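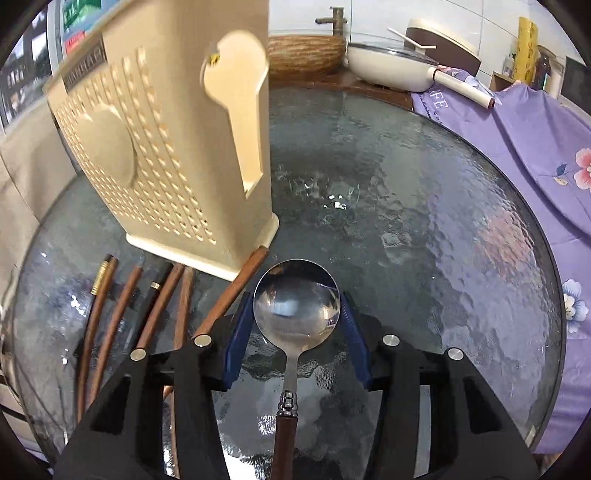
Soup spoon with a metal bowl and a dark brown wooden handle.

Barley and Herb Pottage: Your Questions

Since I put the recipe for the medieval barley pottage on the site, I receive many letters with the same questions. I collected them on this page, with my answers. If your question is not here, please write to me with the form at the bottom, but first read the recipe until the end, please.

What is a pottage exactly?

It is a dish cooked in one pot, thicker than soup and thinner than porridge. In the Middle Ages nearly everybody in Europe ate it in some form. The poor had grain, leeks, cabbage and what grew near the house. In the rich kitchens the cook added almond milk, saffron, good meat. My recipe stands somewhere in the middle: barley, leeks, a handful of green herbs and a broth of your choice.

Is your recipe from a historical manuscript?

Not word for word. There are many old recipes for green pottage, and most of them give no quantities and no times. They say to take herbs, chop them small and boil them in good broth. I took this as the base and tested quantities at home. The barley is my addition, but barley in a pottage is nothing strange for the period.

Which barley must I buy?

I use pearl barley because it is easy to find. Hulled barley is closer to what people had, but it needs a night in cold water and a longer cooking, and some brands stay hard whatever you do. Do not use barley flakes. They become glue.

How long does it cook?

Pearl barley needs 45 minutes on a low fire, sometimes more. Taste it. The grain has to be soft but you should still feel it between the teeth. The herbs go in for the last 2 minutes only, otherwise they become gray and the taste is gone.

For how many people is it?

The quantities on the recipe page are for four persons as a main dish with bread. For our village dinner in Elthorpe I made it for 16, and I learned that you cannot simply multiply the water by four. In a wide pot more of it evaporates, in a high pot less. Start with three times the water and add hot broth when it becomes too thick.

Can I leave out the lardons?

Yes. On fasting days people ate pottage without any meat, so you are in good historical company. Fry the leeks in oil and use vegetable broth. Salt a little more at the end.

I cannot find savory. What can I take?

Thyme, but half of the quantity, as it is stronger. Chaiwat Khunthong wrote to me that he uses a mixture of thyme and a little mint, and I tried it — it is very good, maybe better than mine. Please no basil. I have nothing against basil, it only takes over the whole pot.

Why no potatoes? My grandmother always put potatoes.

Your grandmother made a good soup, I am sure. But the potato came to Europe from America in the sixteenth century, and it took a long time more before people wanted to eat it. If you want something in this direction, take turnip or parsnip. The same answer goes for tomatoes, peppers and green beans.

What about carrots?

Carrots are fine. They were often white, yellow or purple in that time. If you find such colors at the market, use them, but be careful with the purple ones, they color the whole dish.

My pottage tastes of nothing. What did I do wrong?

Probably the broth was weak, or you forgot to salt the barley at the beginning. A spoon of vinegar or verjuice just before serving helps very much. Fraser Dalgleish asked if lemon is allowed. Lemon was known but it was a costly thing in the north, so I prefer vinegar.

Can I keep it for the next day?

Yes, in the refrigerator, covered, for two days. The barley drinks all the liquid and in the morning you will find a solid block. Add water or broth and heat it slowly while you stir. You can freeze it too, but then leave the herbs out and add fresh ones after.

Should I eat it from a bread trencher?

You can, but the trencher was mostly for meat and thick foods. A pottage was served in a bowl, very often a wooden one, and eaten with a spoon. Many people carried their own. Forks you can leave in the drawer.

Is there a printed version of the recipe?

There is a print button on the recipe page, next to the title. It did not work in January, now it is repaired.

May I use the recipe for my school or my reenactment group?

Of course. I only ask that you mention the site. And write to me how it was, also when it was not a success — I changed the recipe two times already after letters from readers.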